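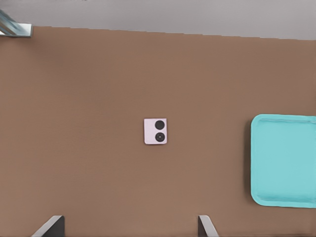
Tray task, overhead view. Small pale pink square with the two black circles, turquoise tray over on the right.

Seneck 2, the gallery (and some notes)

Last updated: October

Quick one. Been running Seneck 2 on the 30 day trial and people keep asking for pictures, so, pictures. Full write-up comes when I have time to do it right. Everything on this page is rendered in Seneck itself, no real hardware involved. My notes are typed straight in between, sorry for the mess.

For anyone new: Seneck is the simulation kit from Trodosholm. You get a tabletop, arms, a bunch of small objects, and 25 ready-made tasks. You drive it by hand or let a script do it, and it saves every run. The bigger plan adds a pack of 4,000 recorded runs you can train on. I have not touched that pack yet. Only the tasks.

Install. Fine. Longer than it should be. The installer wants its own folder and gets grumpy if you have the old version sitting there, so clear that out first. The setup guide still has screenshots from the last release in a couple of places and one menu has moved. Look under Scene, not under File.

First task I opened was the tray one. Small part, tray, go. Dull to look at and a very good test. Flat thin things are miserable to pick up, in sim or out of it, and this part is close to flat. From straight overhead the color does most of the work, pale part on brown, no trouble finding it. Depth is another story. You want a second view for that, and Seneck lets you add as many as your machine can stand. Mine can't stand many.

Things I liked so far, no order:

Resets are quick. Hit the key, everything is back in place before you've got your hand off the keyboard.

Start positions can be shuffled. Slider for how much. I left it low the first evening, then cranked it, and my script fell apart right away. Useful!

Shadows. Soft, no weird flicker on my card. The old version had a shimmer along table edges that drove me nuts. Gone as far as I can tell.

Logs are plain text. Thank you, whoever fought for that.

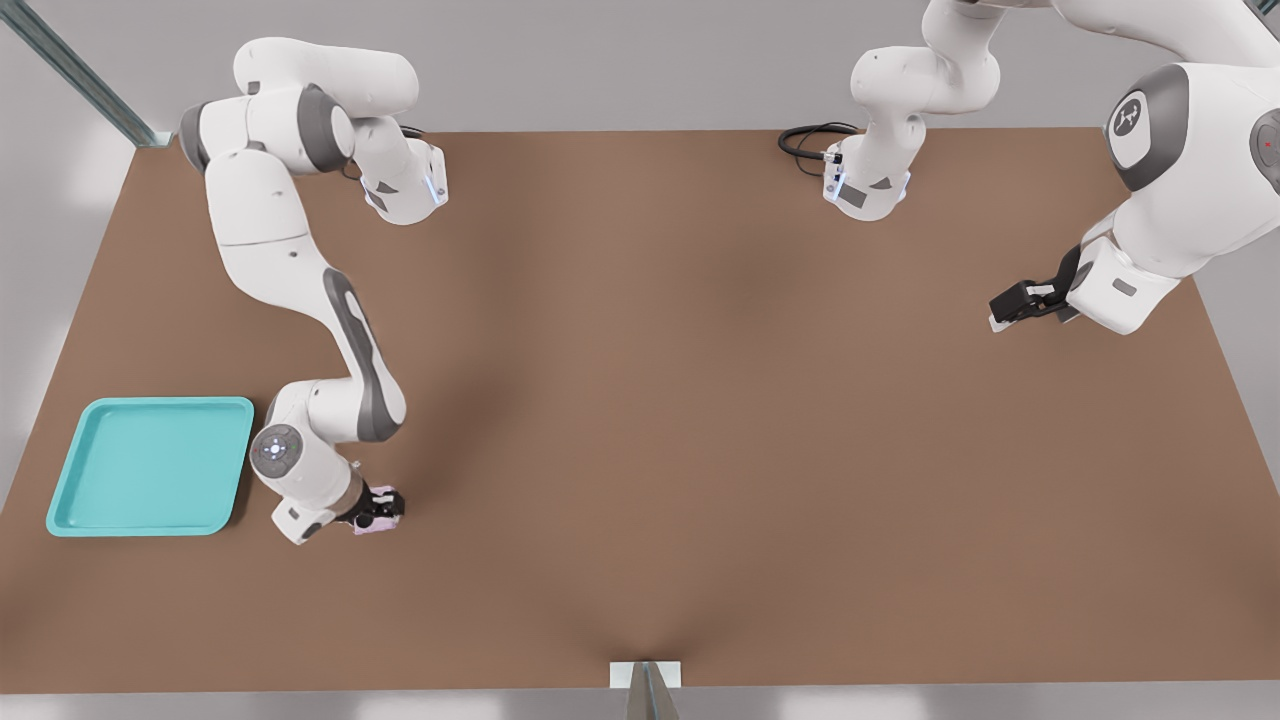
Driving two arms by hand is the part I was most curious about, and it's a mixed bag. You switch arms with one key and there's no big on-screen reminder of which one you've got. I moved the wrong one more times than I'd like to admitt. For the tray task you really only want one of them anyway. The left arm has the pink part in its gripper here, just right of the tray, and the gripper on the other one is holding nothing. I like to have the wide view up at this stage, the overhead one gets crowded once an arm reaches in. Also the little blue lights on the arms, nice touch, they stay readable even at low render quality.

Grip settings need a mention. Default squeeze felt too strong to me, and the number in the panel has no unit next to it. Just a number. I ended up going by feel and writing down what worked. Trodosholm's help page says a better panel is coming, no month given.

Sokol, the add-on that turns a hand-driven run into a repeatable script: tried it one afternoon. Worked on simple moves. Got confused when I paused halfway through to think, it kept the pause in there as part of the job. You can trim it after. Fiddly. Costs extra, and for now I'd skip it unless you do alot of these.

Against Joltano, which is what I used before this: Joltano starts up faster and the free tier is more generous. Seneck looks better and the tasks are better made. If your just learning, Joltano is still fine. If you care about camera views and want to train on the images, Seneck, easy pick.

Still on my list to try:
- the drawer task
- swapping the gripper for my own model
- running with no display overnight and seeing what the logs look like at 7 am
- the 4,000 run pack, if I decide to pay

More shots going up as I get through the rest of the 25. If you have a view you want rendered, or a task you want to see first, leave it in the comments and I'll move it up. Drawer task is next, probably with the shuffle slider low again till I've got the hang of it.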